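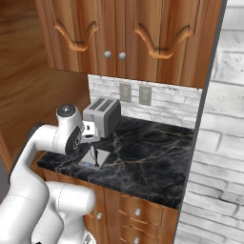 图一 仿真厨房台面任务:机械臂、双槽烤面包机与台面上的浅灰色扁平物体

第六讲讲义:从仿真演示到策略评估

各位同学,上一讲我们把模仿学习的基本公式推了一遍,推得有点急,课后好几位同学来问我“数据到底长什么样”。这个问题问得很好,所以这一讲我想慢下来,泡杯茶,陪大家从一条演示轨迹讲起,一直讲到怎样老老实实地报告一个成功率。

一、任务与数据

我们用的是Medrano厨房任务集,由Nayeli Cuautle和Kenneth Urquhart两位助教维护,课程服务器上已经放好了(路径见课程主页,登录不上请写信给Kenneth,他回信很快)。整套数据共有2469条演示,经过筛查留下2347条。去掉的那些,多半是遥操作时中途断线,或者时间戳对不齐。大家做作业请一律用筛查后的版本,不然彼此的结果没法比较,我批改起来也要头疼的!

每条轨迹由一串“观测—动作”对组成。观测包括各路相机图像、关节角和夹爪开合量;动作是末端执行器的位姿增量,再加一维夹爪指令。控制频率是15赫兹,请记住这个数,后面算动作块长度的时候要用到。

二、为什么接触前的那一小段最难

大家翻看台面任务的轨迹时,不妨多留意指尖靠近物体的那一段。手臂在空中大范围移动时,偏个一两厘米通常无伤大雅,后面还来得及修正;可是到了扁平物体跟前,余地就小得多了。物体薄,指尖稍微低一点就会碰到台面,稍微高一点又夹不住。行为克隆的误差是逐步累积的,前面欠下的账,往往都在这里一起还。

还有遮挡的问题。从某些角度看过去,夹爪会挡住烤面包机的一部分,手指的影子也会落到物体表面上。单个视角里看不清的深度关系,换个视角也许就清楚了,因此我们在第三节的实验里比较了单视角与双视角两种输入。

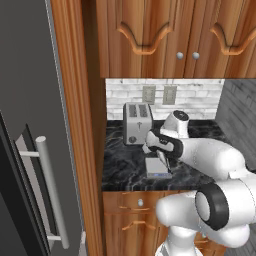

双视角的做法其实很朴素:两路图像各自经过同一个编码器,得到的特征拼接起来,再和关节角一起送进策略网络。我年轻的时候总想在融合这一步做些花样,后来Damián Valdovinos劝我先把最简单的版本跑通,这个建议我一直受用,也转送给大家。

三、实验设置

策略网络一次预测14步动作,执行其中前七步,然后重新观测、重新预测。按刚才说的控制频率,14步还不到一秒。块取得太长,策略对物体位置的变化反应迟钝;取得太短,动作又容易抖,尤其是演示者自己在接触前犹豫过的地方。这里没有放之四海皆准的数值,请大家在作业里自己试试看,试出来不好看的曲线也请一并交上来,我很爱看。

训练时固定编码器的前几层,其余参数一起更新。随机种子至少取三个。评估时,物体的初始位置和朝向都要重新采样,不可以直接沿用训练轨迹的初始状态。去年有一组同学忘了这一条,成功率高得让人心花怒放,Mwende Lyimo复查了一个晚上才找到原因。

四、怎样报告结果

成功的判定条件要在跑实验之前写下来。比如“物体离开台面并保持一秒”,和“夹爪闭合时与物体有接触”,是两个相差很远的标准,换一个标准,两种方法的排名都可能颠倒。报告里请写清楚判定条件、试验次数、种子数,并给出置信区间。失败的试验也请分类:没有到位、碰到台面、夹住后滑落,各归各的。分类表常常比一个总的成功率更能告诉我们下一步该改哪里。

另外,仿真里的结论请写成仿真里的结论。摩擦系数、光照、相机噪声都是我们设定的,搬到真实厨房里会怎样,要另做实验才好说。

五、作业与阅读

1. 用Horport工具包载入五条轨迹,画出指尖高度随时间的变化,标出夹爪闭合的时刻。
2. 分别训练单视角与双视角策略,其余设置保持一致,按第四节的要求报告结果。
3. 选读:Aurelio Ventura的课程笔记《动作分块与延迟》,重点看第二章的推导。

作业星期六晚上八点前提交。训练排队有时要等很久,请早些动手。答疑还在老地方,带着问题来就好,没想清楚的问题也欢迎。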